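Shop Floor Talk > Assembly and Fixturing > Robot cell going in on gear plates, what happens to the bench people?

torqueandtea
Monday, January 18, 2021

Long post, sorry. I run second shift assembly at a shop that builds small gearboxes. Management bought a two-arm cell from Trellard and it has been in the back bay since before the holidays. The plan is for it to take over gear plates starting in February. That is the job where you take a round plate with three pegs and put a gear on each peg. On our bench a good person does 300 a shift and doesn't think about it.

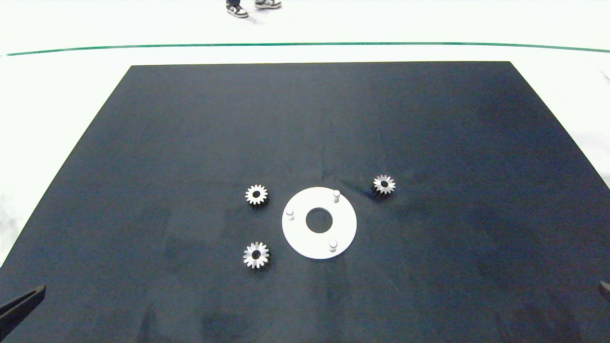 I have 21 people on second shift and four of them do mostly this. I was told no jobs are going away, they will be "moved to cell support." I asked what cell support is and got a slide. So I'm asking people who have been through it. What did your people end up doing all day, and did the pay follow?

gitport_dave
We went through this at the Gitport plant. Cell support meant laying out parts, clearing jams and wiping down the mat. Same pay grade, less talking to each other. Two of our bench people liked it and one quit inside a month. She said she used to go home tired and now she went home bored.

Get the job description in writing before February. Once it's running you have no leverage.

M. Navarro
Maricel Navarro, I do process engineering at a supplier, not Trellard. I'd push back a little on Dave. Putting gears on pegs all shift is hard on the thumbs and wrists. At my last place we had 15 people on a job like that and a good part of them were in braces at some point. I wouldn't fight to keep the task. I'd fight over who gets trained on the robot.

Things I would ask for, in this order:

1. Your four people get the same operator training the techs get, on paid time, before go-live.

2. Someone from the bench is in the room when the fingers are picked. Your people know where a gear likes to be held and where it slips. Ours found a problem with the finger tips in one afternoon that the integrator had been chasing for weeks.

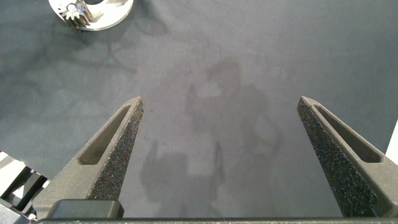 3. A written rule on who is allowed to stop the cell. It should be anybody standing next to it.

4. No piece rate on the robot's output for at least the first quarter. Your people shouldn't lose money when it drops gears.

benchrat
Number 2 is nice but it won't happen. They showed ours to us after it was bolted down. I've been doing hand assembly for a long time and every one of these lists gets written and then the schedule slips and the training is the first thing cut.

Also "hard on the wrists" gets brought up every time they want to buy a machine. Funny how it never came up when we asked for better benches.

M. Navarro
That's fair about the benches. I still think the wrists are real. Both can be true.

torqueandtea
Thanks all. Some answers. We don't have piece rate, so number 4 is already OK. Number 3 I can write myself and I will. Number 1 I have asked for and the plant manager said two people, not four. One of the two is Philomena Scanlon, who has been on that bench longer than I have been in the building. She watched it for most of a shift last week. Her notes were that the loose gears should be laid out on the side the arm picks from, that the pegs want a bigger lead-in, and that whoever set the approach angle has never done it by hand. 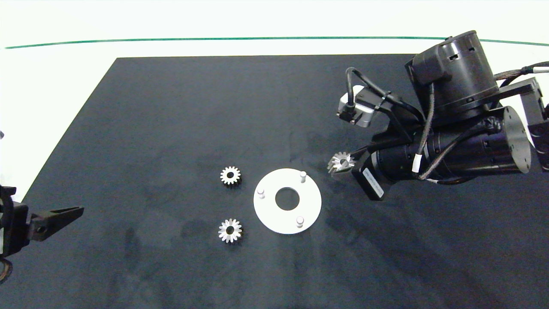 She also asked me what happens on the days we run the odd plates for Quiambao, the small orders. I didn't know. I took it to the integrator and he said changeover is "about a shift," which on an order that size is longer than the job. So it looks like the bench stays for those, and I'm going to ask that all four rotate between bench and cell. I don't want two robot people and two leftover people.

gitport_dave
Rotation is what I would have asked for if I had thought of it. Watch that the bench side doesn't get cut down to one person, that's how ours went.

sulex_nights
We run a Sulex cell on a different part, but the counter on ours said 2,412 good parts for its best week and everybody upstairs quotes that number. They leave out that there were two people with it every hour it ran. Keep your own log of who was at the cell and for how long. You will need it when they ask why you still have four.

benchrat
This. Keep the log on paper.

torqueandtea
Starting one tomorrow – Philomena already has a notebook going, so I'll copy her columns. I'll post again once February is behind us.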